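Notebook, May – props and produce, upstairs room

09:40. Corn. Cillian wanted "vegetables with some character" for the kitchen props and has set his heart on corn on the cob, husk off. I had argued for potatoes, which sit still and ask nothing of anyone. Overruled. Dinesh has written CORN on the shelf label in capitals, so the matter is closed.

What I want to know is how a cob behaves when it's picked up by the end and stood upright. It's a tapered thing covered in bumps, and everybody who has tried to butter one knows it would like to roll. Grip it low and it has all that length above to lean with.

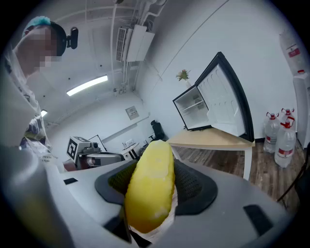 For the props list, then: one cob, yellow, no husk. Sreekumar asks whether we should keep the husks for a second set. I've said no. I swept up after the last lot of leafy things and was finding bits in my shoes into the following week. He has put it down as "deferred", a word he uses when he intends to do it while I'm at lunch.

Budget line for produce stands at 299, of which flowers have somehow taken 14. Tyra says the flowers make it feel like a kitchen. I can't think of a kitchen of mine that ever had flowers in it, but I'm told that is the point.

11:15. Fridge. The mini fridge is staying on the wooden table. Gangadharan wanted it on the floor, where fridges live, and was asked to spend ten minutes reaching into a fridge on the floor. He has withdrawn the proposal. At table height you can get to the shelf without kneeling, and the glass in the door lets you see what you've forgotten before you open it.

Things to settle:

1. Which way the door opens. It swings out to the right, so anything parked on that side of the table is asking for it. Keep that side clear.

2. Flowers on top. Fine, but in the small vase only. The big Belhaj one is too tall and too fond of falling over. 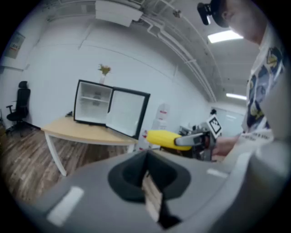 3. Contents. Still arguing. Cillian says corn (of course). Tyra would like 4 eggs and a lemon. My vote is for things that don't go off, on the grounds that I'm the one who opens it after a holiday.

4. Ask Sandgate whether they sell a spare shelf for the fridge. Dinesh to ring them, or to say he has.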